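Gelmont Takes a Second Look at Its Storm Drains

When a hard rain falls on Gelmont, the water on Prerent Avenue has one place to go, and that is the creek behind the middle school. It carries motor oil, lawn fertilizer and whatever was lying in the gutter. The town's storm drains do not connect to the treatment plant. Many residents think they do.

"People call us when the street floods," said Regula Danzer, the town's stormwater manager. "They don't call when the creek turns brown two hours later."

Last October, a storm closed Prerent Avenue for 18 hours and left a layer of silt across the parking lot at the Zwahlen garden center. The town council responded by asking Danzer's office for a plan that would deal with flooding and water quality together. A draft is now open for public comment.
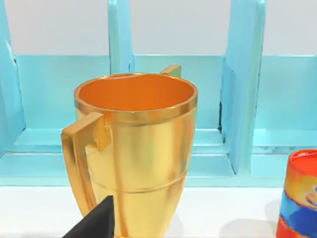 The plan leans on small projects spread across town. It calls for rain gardens along the curb, porous paving in public lots and a rebate for homeowners who disconnect their downspouts from the drain system. It also sets up a yearly contest between neighborhoods to see which can take the most roof area off the storm system, with a trophy for the winner. The design has not been picked, but a big gold cup with two handles is the kind of thing most people at the first meeting had in mind. Leopold Hollenstein, who has lived near the creek since the 1980s, would prefer that the money go to a third rain garden. The draft pays for two.

Hollenstein keeps a rain gauge on his fence and has records going back 3 decades. He says the total rainfall has not changed much in that time, but more of it now comes in short bursts. The pipes under his street were sized for slower storms.

Shirin Zarei, an engineer with the consulting firm Cevov, which worked on the draft, said replacing those pipes would cost far more than the town can borrow. Slowing the water down before it reaches them is cheaper, she said, though it takes more upkeep. Rain gardens fill with sediment and need to be dug out. Porous paving has to be vacuumed or it clogs.

The draft puts the public works department in charge of that work but adds no staff. Theresia Ruchti, a council member, said she will not vote for it until that changes.

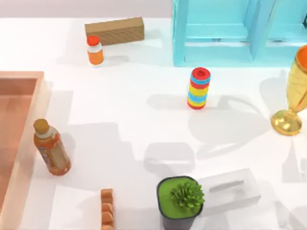 SCHOOLS AND OUTREACH

A smaller part of the plan deals with teaching. Theresia Fankhauser, a science teacher at the middle school, takes her classes down to the creek each spring to test for nitrates and count insect larvae. Under the draft, the town would pay for test kits and post the students' results online next to its own.

Her students also marked the drains on the streets around the school with a painted fish and the words "Flows to Creek." Danzer wants the same markings on every drain in town.

Written comments can be left at the town clerk's office or sent in by mail. The council will hear from residents at its meeting on February 10, 2022, in the library's main room.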